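Section 4: Pairing and Setting Up the Virner Home Charger

Now comes the fun part! By the time you reach this section, your electrician has mounted the wall unit, closed the cover and signed the sheet in the front pocket of this binder. Everything from here on you can do yourself, standing in the garage with your phone and your car keys. Most first-time owners get through it in one go, and then the car is full every morning, which never really gets old.

If the wall unit has not been signed off, stop and go back to Section 3. Do not remove the front cover for any step in this section.

Before you start

You will need the car, the charging cable that came with the wall unit, a phone with the Ondomik app installed, and the small card with your unit's setup code. The card is taped inside the back cover of this binder. Write the code down somewhere else too, please. Our help line gets more calls about lost cards than anything else.

Check that your phone shows a decent Wi-Fi signal at the wall unit itself. Garages with metal doors can be tricky, so close the door before you check, the way it will be overnight.

4.1 Turning the unit on

1. Switch on the breaker marked CHARGER in your main panel.
2. Walk back to the wall unit and watch the light ring. It pulses white while the unit starts up.
3. Wait for the ring to turn solid white. Give it up to 2 minutes.
4. If the ring turns red, switch the breaker off, wait a moment and try once more. If it is still red, leave the breaker off and call your installer.

Note: You may hear a click from inside the unit at the end of startup. That is the main relay testing itself, and you will hear the same click each time charging begins.

4.2 Pairing with the app

1. Open Ondomik and tap Add a Charger.
2. Hold your phone close to the wall unit and type in the setup code from the card.
3. Pick your home network from the list and enter its password.
4. Wait for the ring to flash green. The unit is now paired!
5. Give the charger a name. Anything goes, but a short one fits better on the lock screen.

If your network does not show up in the list, your router may be hiding it. Choose Other Network and type the name exactly, capitals included.

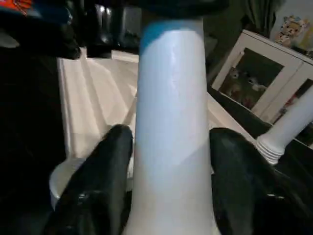

White and blue, held from both sides.

4.3 Your first charge

1. Park so the cable reaches the charge port with some slack. It should never be stretched tight or run under a tire.
2. Put the car in park and open the charge port.
3. Push the plug in firmly until it latches.
4. Look at the ring. A slow green sweep means the car is charging.
5. To finish, unlock the car, press the release on the plug handle and pull straight out.
6. Hang the cable back on its hook in loose loops.

CAUTION: Never use the plug if its pins look burned, bent or cracked. Do not use extension cords or adapters between the wall unit and the car.

CAUTION: Keep the plug out of puddles and slush. Light rain or snow is fine once the plug is latched in the port.

4.4 Setting a schedule

This is our favorite feature by a mile. Many power companies charge less late at night, and the schedule lets the car wait for those hours by itself.

1. In the app, tap Schedule, then New.
2. Set the start time to match your cheaper rate.
3. Set a finish time a little before you normally leave.
4. Choose a charge limit. For daily driving, follow the limit your car's own manual suggests and save 100 percent for the day before a long trip.
5. Tap Save. The ring glows dim blue while the car is waiting its turn.

Note: If your car has its own charging schedule, turn one of the two off. When both are on, the car only charges during the hours they share, and you could wake up to a battery that has barely moved.

Cold weather tip from Peadar Nic Giolla on our setup team: in February, set the finish time as close to your departure as you can. The battery will still be warm from charging when you pull out, and you will notice the difference on the first few miles.

4.5 Sharing with a second driver

Up to 8 phones can be paired with one wall unit. Tap People, then Invite, and have the other driver open the link on their own phone. They can start and stop charging right away. Only the owner can change the schedule or remove the unit.

If the ring shows a color not covered here, go to the light chart in Section 6. For any fault that shows code 2671, switch off the breaker and contact your installer before charging again.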